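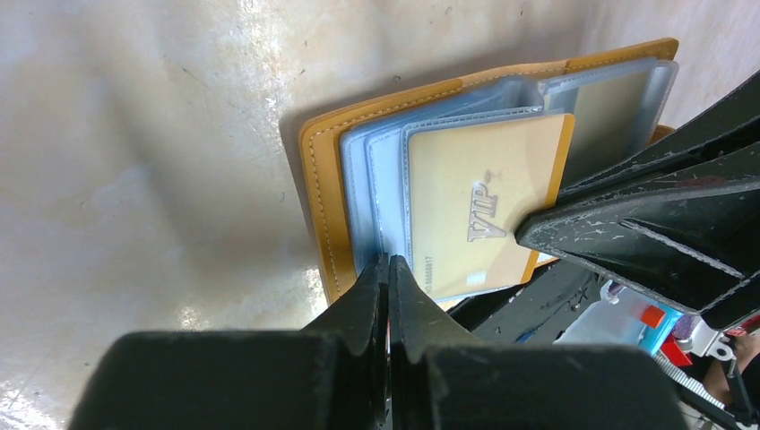

Membership card

A membership card is a portable token, usually made of plastic, paper or laminated board, issued by an organization to show that the bearer belongs to it or is entitled to its services. Cards of this kind are issued by libraries, clubs, retailers, professional bodies, museums, unions, gymnasiums and transport operators. They differ from payment cards in that they do not by themselves authorize a transfer of funds, although the two functions are sometimes combined on one card, and from identity documents in that they are seldom accepted as proof of identity by anyone other than the issuer.

Terminology

Usage varies by sector. Libraries generally refer to a borrower's card or library card, retailers to a loyalty card, rewards card or club card, and professional bodies to a certificate of membership or a licence card. The term privilege card is used in hospitality for a card conferring access to a lounge, a reserved seating area or a discount. In Australian English the word "ticket" was formerly applied to union membership cards and survives in that sense in some trades, where it may also mean a certificate of competency.

A distinction is made in the trade between a bearer card, which entitles whoever presents it, and a named card, which entitles only the person recorded against it. Most modern cards are named, even where no name is printed on the face.

History

Tokens of admission made of bone, ivory or metal were used by theatres and pleasure gardens in the eighteenth century. Subscribers to a season received a disc or plaque engraved with a number, and the doorkeeper compared this with a written list. Paper subscription tickets replaced metal tokens in most settings once letterpress and lithographic printing became cheap enough for annual reissue.

Friendly societies and mechanics' institutes in the nineteenth century issued folded cards of stiff board. The outer face carried the name of the body and the inner faces were ruled into columns in which dues were recorded by stamp or initial. The card therefore served as both proof of membership and receipt book. A run of cards from the Kukham Mechanics' Institute, kept with the minute books of that body, shows the format continuing with little change until the institute was absorbed into the municipal library service. The highest serial number in the run is 722.

Department stores began issuing numbered account tokens to regular customers in the late nineteenth century. These were commonly small metal plates or discs with a hole for attachment to a watch chain. The plate was pressed against the sales slip through an inked ribbon, transferring the account number without copying by hand. The Cullham firm of Ó Súilleabháin used such plates in its drapery and hardware departments and later extended them to its mail-order customers, with a letter prefix to separate rural accounts from those held at the counter.

Plastic cards became usual in the second half of the twentieth century. Embossed characters allowed the card to be read by an imprinter, and the addition of a magnetic stripe allowed it to be read electronically. Barcodes were adopted by libraries and grocery chains somewhat later, mainly on grounds of cost. Cards with embedded chips or contactless antennas are now common where the card also opens a door or gate.

Materials and manufacture

The most widely used material is polyvinyl chloride, supplied as sheet. A typical card is built from a white core printed on both sides and covered with clear overlay film. The layers are fused under heat and pressure in a laminating press, cooled under load to prevent warping, and die-cut to size. Polyester and polycarbonate are used where a longer service life is wanted. Paperboard and wood-fibre composites are offered as alternatives by some manufacturers, but tolerate moisture and flexing less well.

Metallic finishes are produced by printing with pigmented ink, by hot foil stamping, or by laminating a metallized film beneath the overlay. Gold, silver and black finishes are conventionally reserved for higher tiers of membership. The colours have no standard meaning, and a gold card in one program may rank below a silver card in another.

Raised characters are formed by punching the card between male and female dies, after which the tops of the characters may be coloured with tipping foil. Flat cards are personalized by thermal transfer or laser engraving. Blank cards for small organizations are generally sold in boxes of 100 and printed on a desktop machine.

Numbering

Membership numbers may be sequential, random or structured. Sequential numbers are simple to administer but disclose the size of the membership and the order of joining. Structured numbers include fields for the issuing branch, the class of member or the year of issue. Many schemes append a check digit calculated from the preceding digits, so that a single mistyped character is rejected at the point of entry.

Reuse of numbers after a member resigns or dies is discouraged in most guidance, as it complicates the reading of older records. Some long-established clubs nevertheless treat low numbers as a mark of seniority and reassign them when they fall vacant. At the Rilodlow Rowing Club the whole roll of 311 members is renumbered each April, with the result that a card from one season cannot be matched to its holder without the roll for that season.

Tiers and privileges

Tiered programs divide members into classes according to spending, length of membership or payment of a higher fee. The class is usually shown on the card by colour, by a printed title or by both. Common privileges include priority booking, free delivery, extended borrowing periods, reserved parking and admission for a guest. Where a tier depends on activity, the program sets a qualifying period and a period of validity, and the second is often longer than the first.

The sociologist Trinidad Villanueva has argued that the visible marking of tiers serves the staff of an organization as much as its members, by allowing a decision on treatment to be made before any record is consulted. Her study of private clubs in Cullham found that door staff relied on card colour at busy times and on personal recognition at others, and rarely used the reader provided.

Carrying and storage

Cards were at first carried in a waistcoat pocket, pocketbook or purse. Folding wallets with stitched card slots became common as the number of cards held by each person grew. A separate form, the card holder or card case, has a cover of leather, fabric or plastic. Some contain bound sets of transparent sleeves, which allow the face of a card to be read without removing it.

Plasticizers in flexible vinyl sleeves can soften printed surfaces and cause ink to transfer to the sleeve over long storage. Archives holding membership cards as historical material therefore use polyester or polypropylene enclosures. Magnetic stripes should be kept away from magnetic clasps, and contactless cards stacked together may fail to read until separated.

Replacement and expiry

Most cards carry an expiry date or are made valid by an annual sticker. Issuers commonly charge a fee for replacing a lost card; the municipal library at Kukham charges $2. A replacement may bear the original number, a new number, or the original number with an issue digit added. The last method allows the lost card to be refused while the member's history remains under one record.

Polyvinyl chloride cards are not accepted in most household recycling collections. A few issuers take back expired cards at the counter for shredding.

Digital cards

Many organizations now issue membership credentials as a barcode or contactless pass on a mobile phone. Digital cards can be altered or withdrawn remotely and cost little to distribute. Physical cards remain in use where members do not carry phones, where reception is poor, and in children's library services.

See also

Borrower's ticket
Calling card
Loyalty program
Season ticket
Subscription library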